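May - bench notes, sourdough starter trials, Mallham kitchen

Antal jar fed 7:40 am, Prallo jar ten minutes later. Same flour for both, same tap water left out overnight. Antal had a dome on it and smelled like yogurt. Prallo flat, sharp, a bit of nail polish. Dumped most of it and kept 40 g.

Built the test dough off Antal anyway. 301 g water, pinch more salt than last time becuase the last loaf was dull. Short rest, then folds every 30 minutes. Skipped the last fold, phone rang.

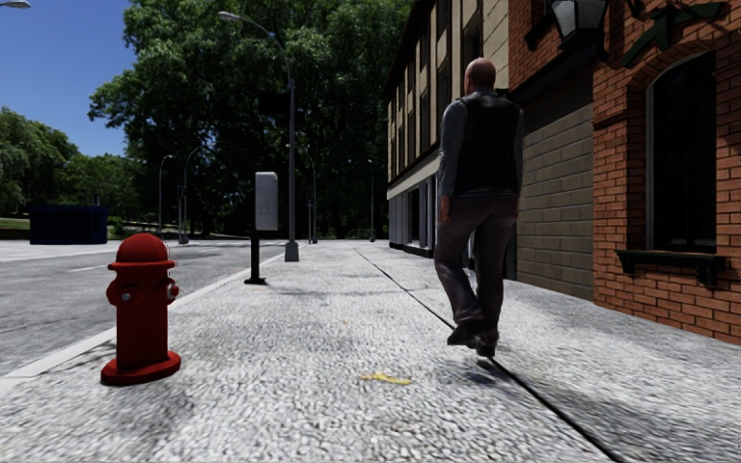

Does the Prallo jar need throwing out?

Two feeds a day at a higher flour ratio should bring it back, so keep it going until the end of the week and decide then.

Dough slack at noon. Window side of the kitchen gets warm by then and I keep forgetting. Moved the tub to the floor by the pantry. Shaped early, seam a bit ragged, into the basket with rice flour. Fridge.

Baked the one from yesterday while waiting. 763 g out of the oven. Good color, crust singing for a while. Crumb tight at the bottom, big hole under the top - shaping, I think, not the starter. Whoever has the good lame please put it back in the drawer, I used a paring knife and it dragged.

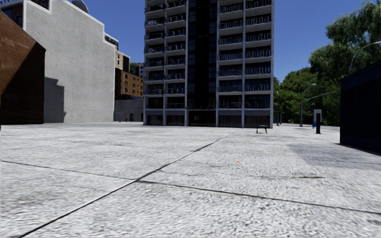 Andor Fülöp

Rye from the Dultport mill is coarser than the old bag. Soaks up more, so add water slowly and dont trust the card taped to the bin, it was written for the old stuff. I'll redo it when I've run two more loaves.

Evening feed: Antal up nicely, Prallo has a few bubbles on the side of the glass. Smell less harsh. Rubber bands reset on both.

Next - same dough, all folds this time, cold water, bake straight from fridge. Need parchment. Need salt.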